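Kendus Simulation Challenge

The Kendus Simulation Challenge is a yearly robot programming competition for high school and community college teams. Entrants write control software for a robot arm that exists only in simulation, and no team needs to own or travel with any hardware. The contest is run by Bornurel, an education nonprofit, and takes its name from the software package that teams download at the start of each season.

History

The challenge grew out of an after-school robotics club at Haque Technical High School. The club had one working arm and a long waiting list, and its members began testing their code on a simulated arm while they waited for a turn. Bornurel took over the task files two years later and opened them to other schools. The first open season drew 10 teams. By the fourth season the number had risen to 105, and community colleges were admitted for the first time. The most recent season had 191 teams and 441 registered students.

Format

The season opens in January with the release of the practice rooms. Each room is a furnished interior with a table, a fixed arm, and a set of small objects. Teams have until April to submit their code, which is then run by the organizers on their own computers. Students are not present for the scored runs and cannot change anything once the submission window closes at 6 p.m.

A scored run begins with the arm in a starting pose. The program receives a written instruction, such as moving a pen to a marked area, along with views from several virtual cameras. It must finish within a time limit. Object positions, floor materials, and lighting are changed between runs so that a program cannot rely on memorized coordinates.

Divisions

There are two divisions. The Standard Division allows teams to read object positions directly from the simulator. The Vision Division, added in the third season, gives them camera views only. Teams may enter both, but must submit separate code for each.

Scoring

Points are given for reaching the correct object, lifting it, and placing it in the target area. A run loses points if the arm strikes the table or pushes another object off the edge. Partial credit was introduced after the second season, when most teams in the upper rounds ended with a score of zero. Ties are broken by total run time.

Each team also turns in a short engineering notebook. It counts toward a separate award and does not affect the ranking.

Software

The Kendus package includes the simulator, the practice rooms, and a scoring tool that gives the same results as the one used by the judges. Early versions ran only on Linux. Aduder, a browser-based viewer written by former contestants, lets students replay a finished run from any camera and step through it slowly. It became part of the package in the fourth season and is the usual way for teams to find out why a grasp failed.

Use in classes

Several schools use the practice rooms outside the competition. At Haque Technical the first room serves as a six-week unit in the introductory automation course, where students work in pairs and are graded on their notebooks and one recorded run. Teachers receive a guide with lesson plans and sample code.

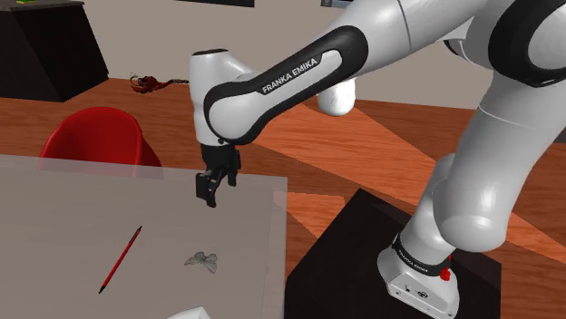

Practice rooms from earlier seasons remain available for download, and scores from them are not accepted for ranking.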